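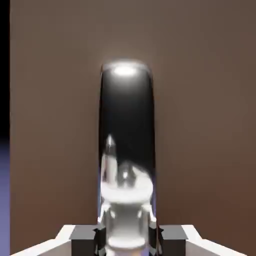
**Figure 2.** Wrist view in simulation, glossy black object between the fingers.

### 4.2 Wrist camera against fixed camera

Our second comparison asks how much a controller gains from a camera mounted on the wrist, and the answer surprised us in the best way. We trained the Erkix controller twice on the same simulated grasps, once with the fixed Seneviratne camera alone and once with the wrist view added, and ran 300 test grasps with each version. Shiny objects were the part we most looked forward to. In Figure 2 the lower half of the black object mirrors the white gripper body, warped by the curve, and a bright highlight sits near the rounded top. We expected reflections like these to throw the controller off badly. They did cost us some grasps early in training, but after 400 training rounds the wrist version was ahead on every object in the Hindodon set, glossy ones included!

We think the reflection may even help. It changes quickly as the gripper closes in, which gives the controller a strong cue for distance on a surface with almost no texture of its own. To test this we rendered the same objects with a matte finish and kept everything else fixed. The lead of the wrist version shrank by 10 percentage points. We repeated the matte test with the Jison fingers, which are narrower, and saw the same pattern. Section 4.3 turns to lighting, where the picture is less clear.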